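Snack box, round two

The shelf over our microwave has been a problem since we moved in. It holds crackers, seaweed, the little cakes Ebise's aunt sends, and whatever came home in somebody's coat pocket. Every time I reach for the tea, a packet lands on the counter.

I tried a wire basket from Jurholm first. It cost 19 dollars and the gaps were too wide, so the thin packets slid through and hung there by their corners. Then I tried a drawer. The drawer worked for a week, until things got pushed to the back and the front filled up with twist ties and batteries. Hagos found a rice cracker in there in December that was mostly dust.

So now it's a cardboard box. Shallow, open on top, with oval holes in the sides to carry it by. It came with an order of pears from Gebremichael and I kept it because it seemed sturdy. The pears were fine, a little hard.

Monday night I took everything off the shelf and put it on the dining table. I threw out anything already open, and two bags of chips that had gone soft. Concetta wanted to keep the soft chips for meatloaf. We talked about it and they went out.

After that I sorted what was left. I can't read most of the Chinese packaging, and Obsa, who can read some of it, was at work until nine. I made one pile for things I recognized and one for things I'd have to ask about. The ask pile was bigger. When Obsa got home we went through it in ten minutes - most of it was crackers, some was dried plum, and one was soup seasoning that had been living with the snacks for months.

What I do now is put the flat packets in standing up along the back and let the small things fill in toward the front. Long packets don't fit standing up or lying down, so they stay outside the box. I don't have a better answer for those yet. The wrappers are slippery and they lean on each other, so the rows don't stay rows for long.
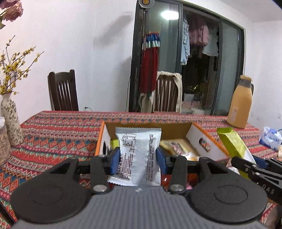
Silver packet over the box, back side out. The long green one is outside on the right.

The box lives on the table for now. If it goes back on the shelf I'll have to lift it down every time, and I know I won't. Concetta says it takes up the spot where the mail goes - the mail can go on the chair.

Empty wrappers still end up back in the box. I've asked everyone to stop doing that, and I've done it twice myself this week.

Next is the freezer.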